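About Us

Home Colors Classes Visit About Us

Hi, and welcome to Bosman Paint! I started mixing paint in the back half of a closed-down shoe repair shop in Killano, mainly because I couldn't find a green I liked for my own kitchen. I'd bought seven sample pots by then and every one of them went minty the minute the sun came in. So I got some pigment, a stack of yogurt tubs and a kitchen scale, and I ruined a lot of newspaper. The green I ended up with is still on the card. It's called Vulham, after the road I lived on, and it's still the one people ask about most (it's a bit gray, a bit olive, and it behaves itself in the evening).

These days we're a proper shop with a proper counter, plus a mixing room and a small upstairs space where we run our color classes. We mix everything to order. The card has 115 colors on it, and I know that's a silly number, but every time I try to trim it someone comes in to repaint a hallway in the exact one I was about to drop.

What we like

Strong color, mostly. I've got nothing against white, I sell plenty of it, but I get much more excited when someone walks in wanting a red ceiling. A lot of people have been told that dark paint makes a room small. Some rooms are small! Painting them cream doesn't fix that, it just gives you a small cream room. I'd sooner go properly dark on the walls and then put something loud next to it.

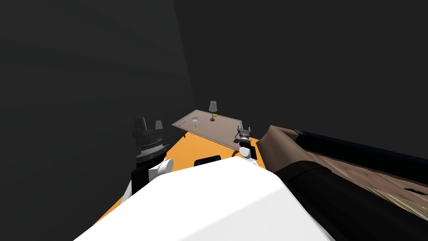

Dark charcoal walls over a bright orange floor.

If you're nervous, start with a room you don't sit in much. A landing is good, or the inside of a closet. Paint a big piece of cardboard, prop it against the wall and move it every day for a week. Look at it before breakfast and look at it with the lamps on. I'd say half the people who borrow our cardboard come back for a different color than the one they had their heart set on, and that's fine with me - we charge a lot less for a sample pot than for a gallon you'll hate.

How we mix

We make one base in-house and tint it by weight. I keep a notebook for each color family, with a dab of every batch next to the recipe, and batch 824 of the blues has a coffee ring on it that I have been asked to apologize for. If you bought from us before, bring the lid in or read us the number off the label and we can look it up. Please don't bring a photo on your phone for us to match to. I'll try, I always try, but your phone and my eyes have never agreed yet. A chip of the old paint the size of a quarter is so much better.

We do two finishes for walls and one for wood and metal. People ask for high gloss all the time and I keep testing them, and I keep not liking how they brush out. When I've got one I'd use in my own house, it'll go on the card.
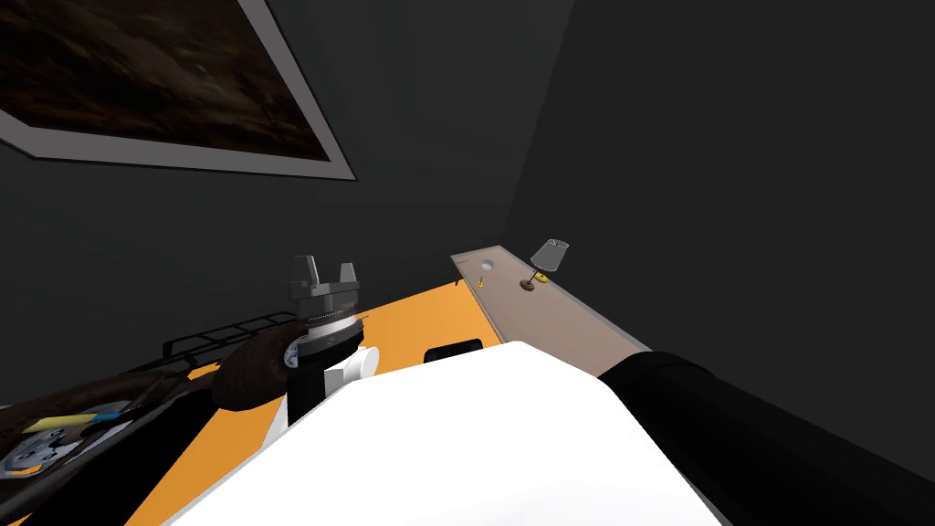
One customer wrote in to say that our advice on grays was too timid, that she had gone two shades darker than we suggested in a north-facing room and would happily go darker again, and could we please stop steering people toward the middle of the card. Fair enough! I've rewritten the gray page since then, and I've stopped saying "safe choice" at the counter.

Classes

Upstairs we teach a Saturday morning class on choosing color, with room for 8 people and a lot of brushes. You don't need to know anything. You'll mix a gray from scratch (harder than it sounds), learn what undertones are without anyone getting snooty about it, and go home with painted boards of whatever you liked best. Wear old clothes. Wear older shoes. We skip April every year so we can repaint the classroom, and the new color is always picked by whoever came to the last class before the break.

There's also an evening class on painting furniture. We do the boring bits first - cleaning, sanding, priming - and then everyone gets to the fun part at the end and wishes they had more time. Browns and muddy pinks have been very popular for tables lately, and I'm all for it. 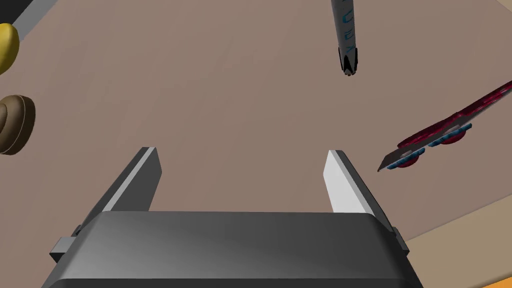 A muted mauve-brown tabletop with dark gray against it.

Where to find us

The shop is on the corner by the old Tosholm bakery in Killano, with parking behind. The bell on the door doesn't work, so just shout. We also mail out sample pots, and we've sent almost 500 of them so far this year, mostly Vulham and mostly, I suspect, for kitchens.

If you've got a question about a color, email us the direction your windows face and what time of day you use the room. I answer those myself, usually in the evening with a cup of tea.

Page last updated Thursday, August 15, 2024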